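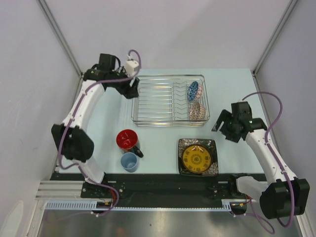
Uriel Montes wants to know why we don't just write down where the rack is and let the arms go there, since the rack hardly ever moves. Fair question, and I get some version of it every time I post about this, so here goes, in pieces.

1/ You can write down where the rack is. You can't easily write down how to put a bowl in it. Try it! "Tip it a bit, feel for the gap, let go when it's sitting right." Half of that is in your wrist and you don't have words for it.

2/ So I do the job myself, through the arms. I hold a pair of handles, the arms copy me, and every move gets saved. Then I put the dishes back out and do it again. And again.

3/ A session is 40 runs. I used to do more and my last ones were garbage – tired hands, lazy grabs, and the robot learns lazy just as happily as it learns good. Now I stop at 40 and go eat something.

4/ We're at 448 saved runs on dishes so far. I threw out 15 from March where I kept bumping the rack and then fixing it. Kinda regret that now. Watching somebody recover from a bump is useful if you want the robot to recover too.

5/ Somebody asked about cups vs. plates. Cups are easier for me, because there's a handle or a rim to go for. A flat plate lying on the table is the worst. You have to get a finger under the edge, and through the handles I can't feel the edge at all. I'm going by eye the whole time.

6/ Plate stacked on a plate, same problem, plus you really don't want to take both. I go slow on those and the arms learn to go slow too, which looks a little dramatic on playback.

7/ On handles: we had the Horneck set first and switched to Sternari. The Horneck ones are nicer to hold, but there was a tiny lag and I kept overshooting. Your hand learns the lag after a while and then you're teaching the robot your lag. No thanks.

8/ Two arms are harder than one, yes. My left hand wants to mirror my right. It took me over a week to stop doing that, and I play piano (badly).

9/ Uriel again, asking if I could push the arms around by hand and skip the handles. You can! I did it that way at Cadwaladr with one arm and it's great for slow stuff. With two arms I'm in my own way, my elbows are blocking the cameras, and letting go of a gripper to grab the other one spoils the run.

10/ Next up is mixing up the starting spots more. I have a habit of setting cups down in the same place and the saved runs show it pretty clearly. Going to let my kid pick where things go for the next batch of 5 and see how I do.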